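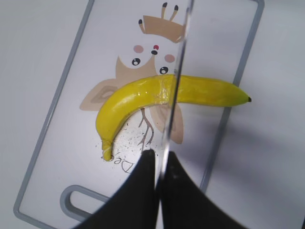
Kausar Tarar me escribió que su planeador de balsa entra siempre en picado, aunque le había puesto las alas exactamente como indica el plano, y me preguntó si debía cortar un trozo de la cola.

No cortes nada todavía. Primero hay que buscar el centro de gravedad, y para eso bastan dos dedos y un poco de paciencia.

Cómo equilibrar un planeador antiguo de 52 cm

1. Marca con lápiz, debajo de cada ala, un punto a 29 mm del borde de ataque. Es la medida del plano Kirnside; en el plano Tullside la marca va más atrás, consulta la hoja.

2. Apoya el modelo sobre las puntas de los dedos, justo en las marcas. Si baja el morro, quita plastilina. Si baja la cola, añade muy poca cada vez.

3. Mira el avión desde atrás. Las dos alas deben tener el mismo ángulo. En los modelos copiados de los pioneros, con alas de tela, este error es muy frecuente y yo también lo cometí.

4. Lanza sin fuerza, con el morro un poco hacia abajo, sobre hierba alta y por la mañana temprano, cuando hay menos viento.

5. Si sube y después se para en el aire, pon un poco más de peso delante. Si sigue cayendo, levanta un milímetro el borde trasero del timón.

Repite el lanzamiento tres veces antes de cambiar otra cosa, y apunta cada cambio en el plano.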